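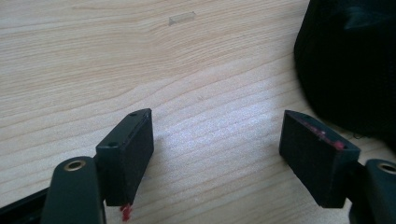

I have been trying to write the history of my own street since January, which is a ridiculous thing to do when your own street is Maddocks Lane and its history is mainly drains.

It started with the deeds. We'd had a letter from the building society saying they no longer wished to store our paperwork, and would we like it back, and a week later a fat envelope came through the door smelling of somebody else's cellar. I put the kettle on and sat down to have a quick look. When I next looked up it had gone dark and I'd missed a dentist's appointment.

The house was built in 1906. I knew that already, as it says so over the door in numbers you could read from a passing aeroplane. What I didn't know was that the land had been sold in strips to a builder called Surkis, who seems to have had one set of plans and a very flexible attitude to them. Ours is the only one in the row where the stairs go up the wrong way. I'd always taken this for a later mistake. No, it's in the original conveyance, or at least there's a sketch in the margin and a line of handwriting that I read as "stairs reversed at request of purchaser". I've stared at it so long that it might also say "stores reserved". Either way I blame the purchaser.

He was a corn merchant, by the way. He lasted six years and then sold up to his brother-in-law for less than he paid, and there's a whole novel in that which I am not equipped to write.

From the deeds I went to the record office in Fornbridge. If you haven't been to a county record office, the rules are pencils only, no coats, no bags, and no breathing on the maps. I was told off twice before I'd sat down. After that they were lovely. Sioned Ifans, who was on the desk, asked what I was looking for and I said "Maddocks Lane, anything really", and she gave me the look a vet gives you when you say the dog has been a bit off. Anything really, she explained, was held on four floors.

So we narrowed it down to the rate books and the tithe map. The rate books are wonderful and deadly dull – page after page of who owed what, in the same brown ink, with now and then a note that somebody had "gone away". A lot of people on Maddocks Lane went away. I began to feel quite personally let down by them. The tithe map has our row as a field called Long Slang, and next to it another called Hungry Piece, where the bungalows are now. I have told the people in the bungalows this. They took it well enough.

The oldest mention Sioned could find was a copy of a manor roll from 1429, in which a man is fined for letting his pigs into the lane and, some weeks later, is fined again for the same pigs. That's all there is. No surname that I could make out, no word on how many pigs, nothing about whether he mended the fence. I was so pleased with him that I went out and bought a sandwich to celebrate and had to put my coat and bag back in the locker all over again afterwards, with a pound coin I didn't have.

I should say something about the drains. Between the wars the council wrote to the residents of the lane at great length about a new sewer, and the residents wrote back, and it has all been kept. The letters take up a box and a half. There's a Mrs Dacey at number nine who wrote every fortnight, each time beginning "I had not intended to write again". I've read all of hers. By the end I was on her side, although I'm still not certain what she wanted, and the manhole outside her gate suggests she didn't get it.

What I've got to show for all this is 2000 words, of which a good half are about Mrs Dacey. I had meant to run off a little booklet by the summer and put it through people's doors. My husband thinks the doors might like to be asked first. He has also pointed out that I've yet to mention anything that happened after the war, which includes the whole of the bus garage and the fire at the chip shop, the two things anyone round here would want to read about. I've explained that I am doing it in order. He says at this rate I'll reach the chip shop when I'm ninety.

If you grew up on the lane, or your nan did, or you know why the end house has a bricked-up window the size of a tea tray, do leave a comment. I'd be particularly glad of anything on the Surkis family, who vanish from the rate books without even the courtesy of "gone away". And if your people kept pigs, I think we should talk.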